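Kunora Shared Workshop — Bench Notebook
Project: Trelmont two-arm bench
Sep 24, 2026
Entered by: Dagmar Jurčo
Copy to: Norbert Halás, Silvia Oravec

Purpose of session: to continue the strap handling work with both arms after the gripper pads were replaced. The work plan is unchanged from revision 4.

The layout was kept as agreed. Cups and small items remain along the back edge, and the slotted black bracket stands forward of them as the fixture. The middle of the table is reserved for the two grippers.

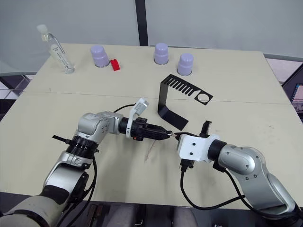

Both grippers at the middle of the table, bracket behind them.

Home positions were loaded from file 1268. Speed was held at 15 percent for all moves in which the fingers come close to each other. N. Halás has asked that this limit stay in force until the stop circuit has been checked again, and I concur.

The bracket has no fixed mounting. Its foot sits directly on the tabletop, and any contact from the left arm will shift it. A clamp or a screwed base plate should be considered — Silvia to advise on which the workshop permits.

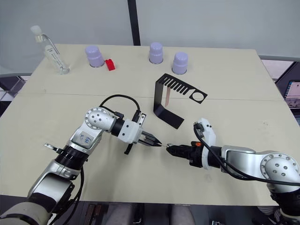

Thin strip hanging from one of the bracket slots.

Cable routing is still open. The cables at both wrists are longer than required, and the loops have been noted as a snag risk since May. Shorter leads for the wrist cameras are on order from Henriques. Until they are delivered, wrist rotation is to be kept within the reduced range.

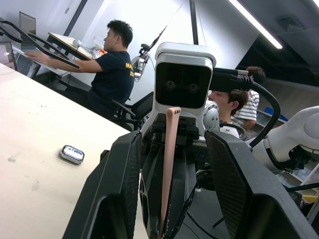 The camera connectors should be seated by hand and inspected before power is applied. Please record the inspection on the sheet. The last 2 entries have no initials and will need to be completed by whoever made them.

Transfer of the strap from one arm to the other is the main item. The metal clasp is the preferred grasp point. The strap itself is soft and continues to swing after a move, so a pause has been written into the sequence before the second gripper closes.

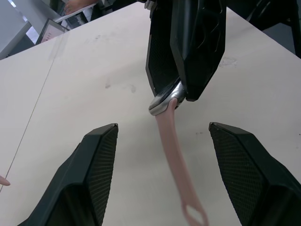
The length of that pause has not been settled. Alžběta Paulík proposes a fixed value. Marcela Mikuš would prefer to have it set from the wrist camera, which would require changes to the Ikau script. I have no objection to the fixed value for the present.

Open items: base for bracket; wrist leads; initials on sheet; pause value; wipe down tabletop, scuff marks near the working area.

D.J.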